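Kirkdale Community Help > Local government and civics

Deputy mayor – elected or appointed?
Posted by Teodor Filip, April 2020

Urnarora council wants to create a deputy mayor position. The notice is 17 pages and I can't find the part on selection. 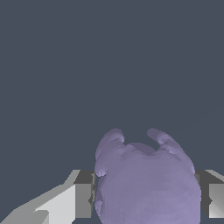
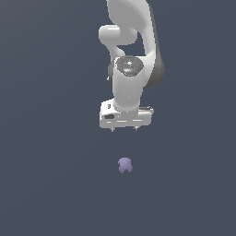
Who picks the deputy mayor, the voters or the councillors?

mirzaei_k
The councillors do, by a vote at the first meeting after the position is created. Residents only vote for council itself. Look under "Office bearers" near the back of the notice.

Driltville Resident
We got one years ago and the rates still went up.

wattle30
Agree with the first reply. You can still lodge a submission before the May meeting – it has to be in writing, with your name and street address. Email is fine.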